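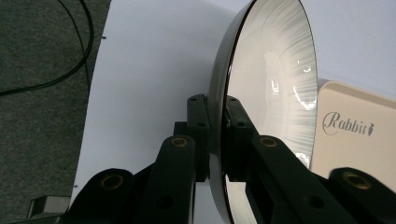
May 17, 2025

Quick one today, I have bread in the oven and a phone that won't stop buzzing.

So the dishes. I said back in the winter I was going to get the shelf down to things we eat off, and I finally started. Everything out, onto the table, one decision each. Keep, give, or the box by the door. The box by the door is cheating, I know. Stuff sits in there till July and then it goes back on the shelf.

First up, the white ones with the dark rim. Keep. Easy. They're too deep to be a plate and too shallow to be a proper bowl and that's exactly why I grab them every night. Pasta, rice with an egg on it, salad when I'm being good. Honeylyn calls them plates, I call them bowls, we've been going back and forth on this for two years and neither one of us is budging. If you pour soup in and carry it across the room you'll find out whose side physics is on. (Not mine. Sorry, carpet.)

The glaze has little streaks running out from the middle. I like that. Plain white gets boring and anything with a big pattern makes tomato sauce look like an accident. The dark edge hides chips too, or mine does, so far.

They came from Havska, the little store next to the tile place, on one of those tables out front where nothing matches. I went in for a dish rack. Did not buy a dish rack. Still don't own a good dish rack, if anyone has one they love please tell me, the Plinlow one everybody reccomends is too wide for my counter.

Rules I made up while sorting, in case they help:

- If I have to wash it before I use it, from dust, it goes
- Two of anything "for serving" is enough
- Gifts get a real vote, no guilt
- If it only works for one food, it better be a food I make

That last one took out the corn holders and a thing that I think was for olives. Prapai took the olive thing. He doesn't like olives.

Then the tray.
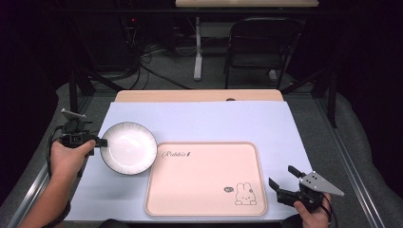

I'd put the rabbit one in the give pile and taken it back out again before lunch. Pink, very pale, round corners, says Rabbit up in the corner in curly gray letters just so there's no confusion. And the rabbit itself down at the bottom, a few lines, tall ears, with its own tiny speech bubble. It's silly. It was a gift from Prapai when I moved in, and I think he meant it as a joke, and I've used it more than anything else he ever gave me.

What it's good for: toast. Mail. Holding the salt and oil by the stove. Cookies, if they're small. The raised rim means things don't slide off when you walk, so it's also the breakfast-in-bed tray on the very rare day somebody gets breakfast in bed. What it's bad for: anything saucy, you feel like you're drowning the rabbit.

Set next to the white dish it looks pretty good, which I did not expect. Pink and white and a bit of dark edge. I'm thinking dish plus tray could just live out on the table as a set instead of getting stacked. Lemons in one, keys and junk in the other. My mother would say dishes belong in a cupboard. She has more cupboards than me.

So final count on the keep shelf is less than I hoped and more than fits. There was going to be a whole row for mugs and I have not even opened that door yet. Mugs are a different post. Mugs may be a different year.

Other bits, fast:

The shelf liner is that Wivus stuff, the roll you cut yourself. Cut it bigger than you think, trim after. I cut mine first and now there's a bare strip at the back that I've decided is fine.

Somebody asked in the comments about storing shallow dishes without them scraping. I put a paper towel between each one. Cloth napkins if you're fancy. Honeylyn uses coffee filters, says they're perfect for it, and I keep forgetting to buy any.

Give box goes out Monday if I get it to the car. It's heavy, theres a cast iron thing at the bottom that I really should have packed separately.

Ok timer's going. Bread.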